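Filed under: Around the Shop, Newsletter

I promised last month I'd write about the display table, so I've finally sat down with a coffee to do it. For anybody new, Wallgate is the little shared workroom where a bunch of us build props and shop displays, and the table has been our big project since April. It started as a shelf. Then Drustatex had some offcuts going cheap, and you know how that goes – we came home with far more than would fit in my car (two trips, one very grumpy back seat).

The piece I'm proudest of is the half-round board. It's pale grey with a bright white rim, and we set black silhouettes into the face of it: sunglasses, an electric guitar, a little animal on the run. I say cat, my sister says fox, and we've agreed to stop bringing it up at dinner. The guitar took me 6 tries on paper before the neck stopped looking like a canoe paddle! Down at the base we laid a bright orange corrugated mat, and I'm so glad we went with the loud color. I had beige all picked out and got talked out of it at the last minute.

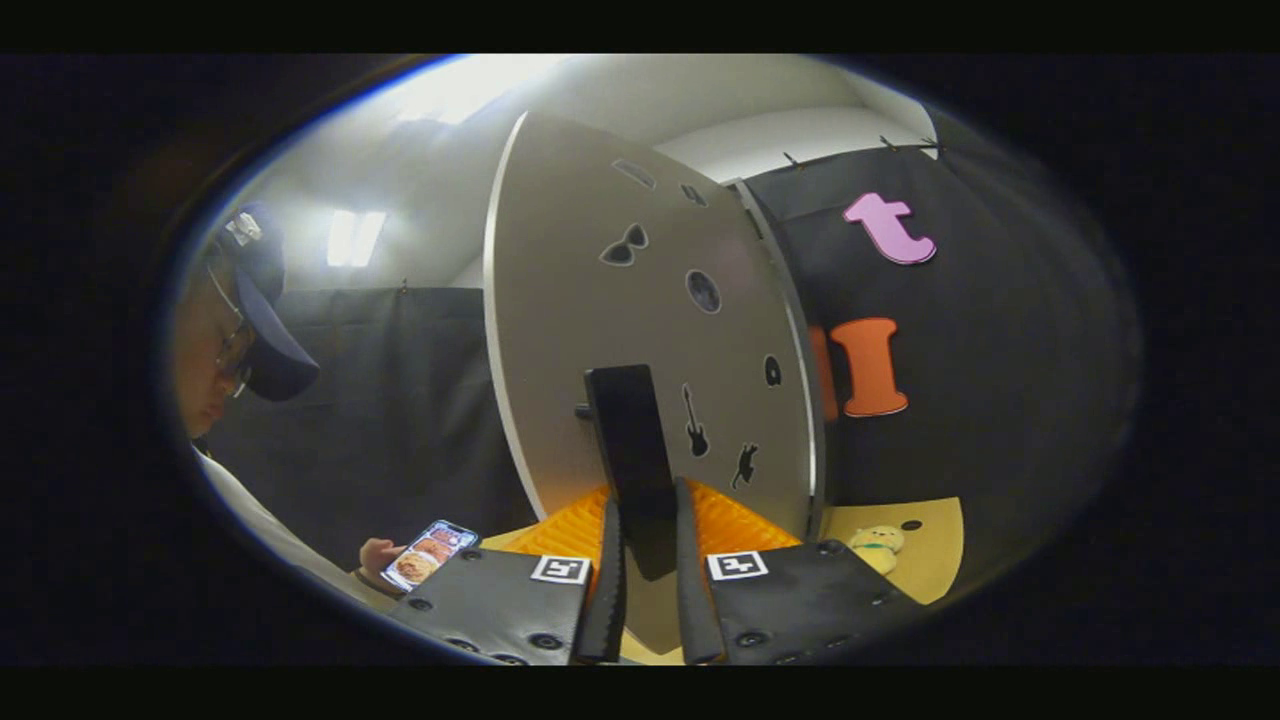

The half-round board

The other half of the job was the small gray cabinet, which I found through the Koutsoukos listings for 39 dollars, door and all. I wanted something we could leave open while we work, with a pale inside so you can find the small dark stuff that always vanishes. It does the trick, mostly. I still spent 14 minutes last week hunting for a pencil that was behind my ear.

Behind it all we hung black fabric across the walls and clipped it along the top. If you try this at home, iron the fabric first. I didn't, and I ended up on a stepladder with a hand steamer and a lot of regrets. Ulises Quiroga lent me the steamer and he can have it back any time he likes (it's by the sink, Ulises, I keep forgetting).

We're also hashing out food for the open evening. My vote is something you can eat with one hand while you poke around the displays, and so far I've had 13 suggestions, most of them tacos. Keep them coming, but please tell me if your dish needs an oven, as ours only has the one rack. The light wooden tabletop needs to stay clear of sauce, too – I only just got it looking nice.

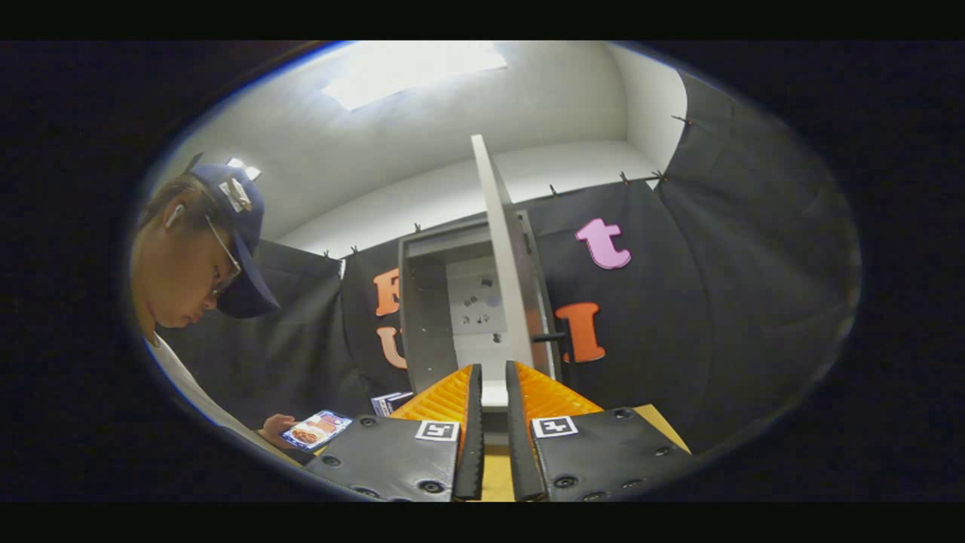

Navy cap on, eyes on the phone, cabinet door open behind.

Next month I'm hoping to get to the Foron paint samples and the question of whether the sign should be blue. Send me your opinions, especially the strong ones!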